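Javwood Respite House
Progress report to the Lemieux Fund
Tue 8 August

Period covered

This report covers the period from the start of April to the end of July. It follows the headings in the grant agreement. The accounts are attached separately.

Summary

The house opened to guests in the second week of April, one week later than planned. Since then we have provided 103 nights of respite care to families from Kakodbridge and the villages to the north. The target for the period was 100. Two of the three bedrooms have been in regular use. The third was held back until the end of May while the window was replaced.

Stays and referrals

Most families book two nights at a time, usually over a weekend. We had expected more midweek stays and staffed for them in April and May. From June we moved one night shift from Wednesday to Saturday, and the rota has been easier to fill.

Referrals still come mainly from the two health centers in Kakodbridge. The hospital discharge team has sent us only a handful. We met with them in June and they asked for a shorter form. The new one is a single page and has been in use for four weeks, too short a time to say if it has made a difference.

Four families asked for a stay we could not offer. In each case the guest needed a ceiling hoist, and we have only the mobile one. We passed these families on to the county service. A quote for a ceiling track in the downstairs bedroom is attached as Annex B.

Bedding and laundry

Laundry was the largest unplanned cost. The original budget assumed a weekly change of sheets and towels. In practice each guest needs a full change on arrival and often another during the stay, and the single household machine we started with ran most of the day and broke down twice in May.

We bought a secondhand commercial washer from Sonetti in June, using $300 moved from the publicity line with your approval. It handles a duvet cover and a full set of towels in one load. Drying is still slow in wet weather - we are using the line in the side yard when we can.

We also replaced the thinnest towels from the opening stock. Families had told us they were bringing their own.
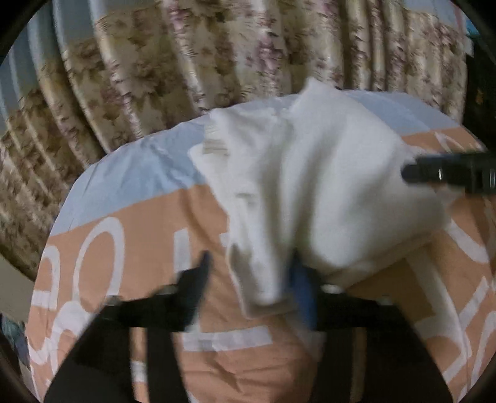 Staffing and training

We have two full-time care workers and five part-time. One part-time post was vacant from late May until mid-July. All staff have done moving and handling training, and four have completed the medication course. The rest are booked for the fall.

Spending

Spending is within budget overall. Heating was lower than forecast. Food was over by $200, mostly in April, when we were buying from the corner store before the wholesale account was set up.

Next period

Between now and the end of the year we plan to:

Open the third bedroom on weeknights as well as weekends.
Review the one-page referral form with the hospital team.
Ask families for written feedback after each stay. So far we have collected it by phone, and the notes are patchy.

We would like a decision on the ceiling track by the end of September. The installer needs six weeks' notice, and the downstairs room will be closed for three days while the work is done.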